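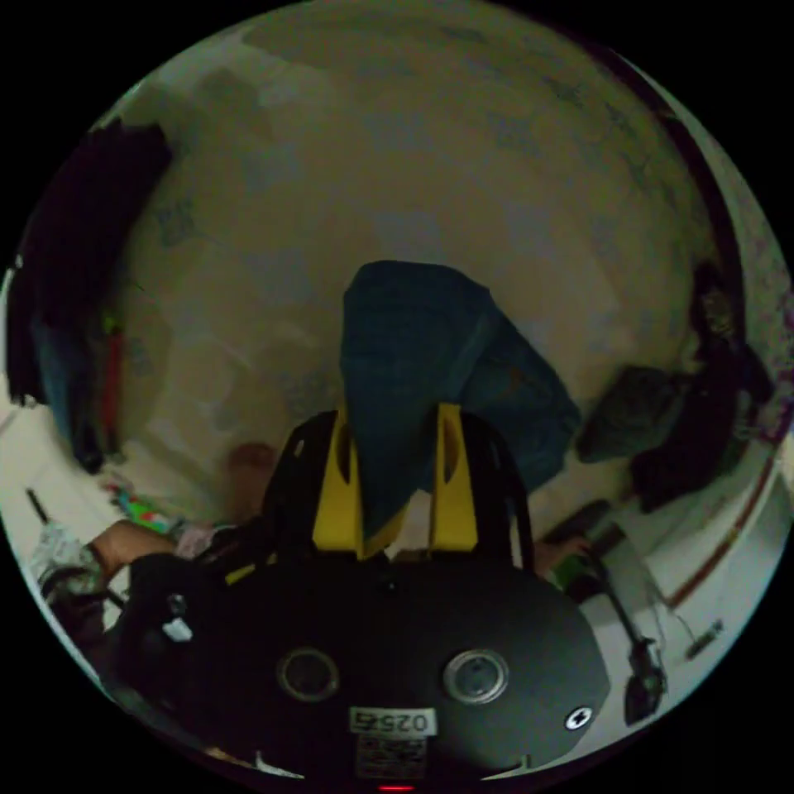 Retamal opened its linen and garment care rooms to visitors in December, and I went with Morena Bassi on the afternoon round. The first stop was folding on a soft surface. A dark blue cloth was being handled over patterned beige fabric, and creases show in it even while it is held up. Denim-like fabrics keep a fold line well but resist a tight second fold.

Light fabrics came next. Visitors sat down to work.

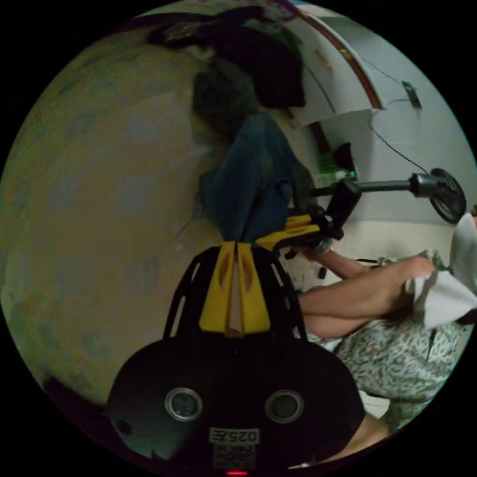

*White cloth in hand, near a bent knee.*

Lorena Montecinos gave the method for long pieces: lay flat, smooth from the center, fold in thirds. The room logs 106 pieces a day.

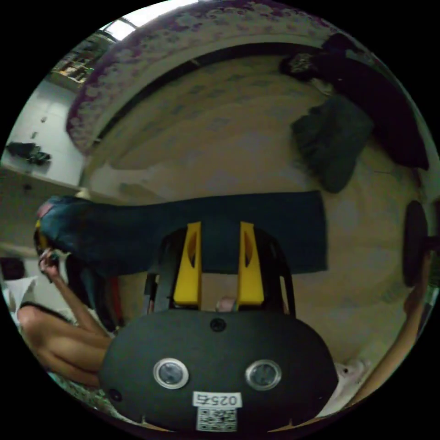
She allows 63 seconds per piece, including stacking. Thin cottons take less, heavy twills more.

Jeans and dark outerwear are handled separately to keep lint off the whites.

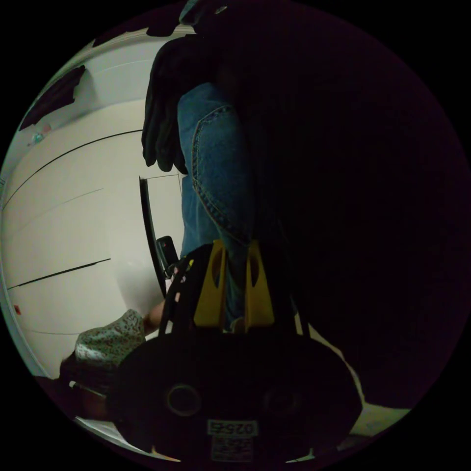
The annual total posted at the exit was 1,448 jeans. The round lasted 3 hours, with one break. Bookings go through the front desk.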